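Home » Magazine » Features » Out and About

An Afternoon Among the Grippers

November 7, 2019

I had been meaning to visit the Vellis workshop ever since April, when a neighbor who knows I like machinery (she has seen my garage) slid their open day flyer under my door. It took me until this fall to get there, partly out of laziness and partly because the place sits at the far end of Nyaga Road, where the bus turns around and the driver looks at you as if you must have fallen asleep.

I needn't have worried about finding it. There was a line out the door, a folding table with cider, and a very patient man handing out stickers to children. They'd expected maybe half the crowd they got. By closing time the clicker at the entrance read 964, and the cider had been gone for hours.

Vellis shares the building with Drullow, a smaller outfit that makes fingertips for robot hands, and I'll admit I spent far too long at their counter. They had a bin of old ones you could squeeze, and a drawer holding 300 more, each with a little paper tag. The young woman there let me try picking up a grape. I ruined two grapes, apologized to her for both, and was given a third, which I ate.

The main attraction for most people was Flover, the arm that folds dish towels. It's slow, and it took almost 4 minutes over a blue checked one while a whole row of parents stood there with their arms crossed, every one of us thinking about the laundry at home. When it laid down the last corner we all clapped like it was the Fourth of July.

My own favorite was in the back, though, and I went around twice. Mohammed-Awal Asamoah runs that part of the shop, and he has the manner of the best kind of shop teacher, the sort who'll hand you the tool before he has finished telling you what it's called. He told me that a good many of the chores they want a robot to learn are first done by a person, over and over, with the same kind of gripper the robot will have. "You have to give up your fingers for the day," he said, and laughed, and went to find me a chair. 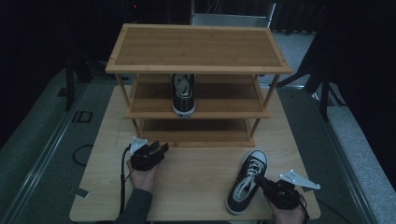

Teaching a machine to tidy up starts, I learned, with somebody willing to do the tidying, and to do it with a gripper in each hand and just two short black fingers on the left one to stand in for the five you were born with. I thought about my own front hall, where shoes go wherever they're kicked, and then I looked at that neat little rack with one black canvas sneaker on the middle shelf and its mate still lying on its side on the table, and I felt a bit ashamed of myself. Mohammed-Awal let me have a turn once the crowd thinned out. I went at a sneaker from the heel, the way I'd been told, and then from the toe, the way I hadn't, and dropped it both times. He said most people do better after lunch. I've already put my name down for the next open day, and I plan to eat first.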